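## About Nesus

Small label, two people, one spare bedroom. Usa Inthanon picks the records, Myfanwy Parri does sleeves, shipping and most of the arguing with pressing plants.

Started with a cassette. Enis, four songs, 30 copies, gone by the end of the release show. Second run of 121 (odd number, we ran out of shells). Then Jonel sent us a demo with no track titles and we figured ok, vinyl then.

Now on release no. 8. Mostly drone, slow guitar stuff, some tape loops, the occassional remix 12". Biggest pressing so far: the Jang split LP, nearly 1,000, second press on green. Still a few boxes left if you want one.

How it works: we split everything down the middle with the artist once the plant is paid. No contracts longer than a page. Digital is always up the same day as the vinyl.
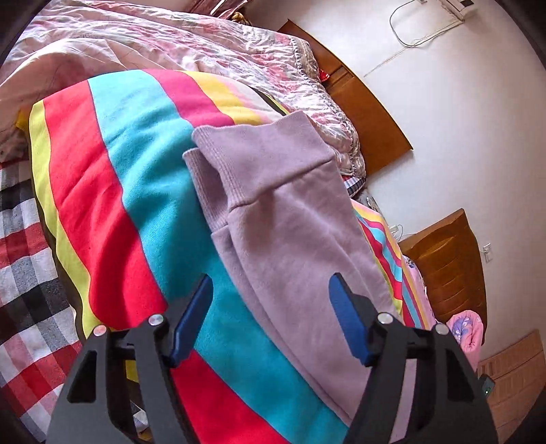 *Colorful fabrics, layered on the bed.*

Demos: yes, send a link, no attachments please. We listen to all of it but were slow, esp. in August. Shops, ask for the wholesale list. Mail orders go out in the morning, before 10 if Myf has had coffee.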